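Drerkero Bench Notes
@drerkero_bench

Thread on how we look after one pair of hand-held grippers, the ones over the padded surface. People keep asking for our maintenance list, so I'm writing it down in order.

Drerkero Bench Notes
@drerkero_bench

This pair does cloth only. Shirts, towels, pillowcases. Cloth is light, so you'd think it would be easy on the hardware. The load is easy. The lint is the problem.

Drerkero Bench Notes
@drerkero_bench

Start of shift: open and close each jaw all the way, 40 times, by hand, before you pick up anything. Feel for a tight spot near full close. If one side is stiffer than the other, stop there and clean it.

Drerkero Bench Notes
@drerkero_bench

Cleaning is a dry brush first, then a lint-free wipe with a little alcohol on the pads. Never spray into the jaw. We lost a week to a sticky slide on the old Harnar pair that way.

Drerkero Bench Notes
@drerkero_bench

Pads get checked every 200 picks and changed at 1,000, even if they look fine. Worn pads still hold a towel. They let go of jersey as soon as you pull it tight.

Drerkero Bench Notes
@drerkero_bench

Change left and right pads together. With one new and one old, the cloth creeps toward the new side and every fold comes out crooked. We use the Clidow soft pads, cut to length with a sharp blade.

Drerkero Bench Notes
@drerkero_bench

Zero the jaw opening after any pad change. Close on nothing, set zero, open fully, close again. If the second reading is off by more than 2 counts, a pad isn't seated. Take it out and press it in again.

Drerkero Bench Notes
@drerkero_bench

Last check is a corner hold. Pinch a T-shirt by two upper corners, spread your hands until the top edge is a shallow curve, and keep it there while you count to ten. Both corners should stay put.

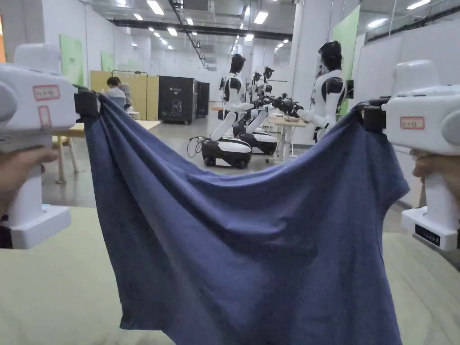

Bhardwaj Folding Cell
@bhardwaj_cell

Do you do the corner hold with a clean shirt or a linty one? Ours pass on clean cloth and then slip by Tuesday afternoon.

Drerkero Bench Notes
@drerkero_bench

Linty. The blue one has specks all over it and it stays that way. If the pads hold that, they'll hold a clean one. Slipping partway through the week sounds like lint packed behind the pad – pull it and look at the back face.

Drerkero Bench Notes
@drerkero_bench

End of shift: brush the jaws, wipe the handles, leave the jaws open. Stored closed, the pads take a dent and you have to zero again in the morning. Write the pick count in the log before you leave.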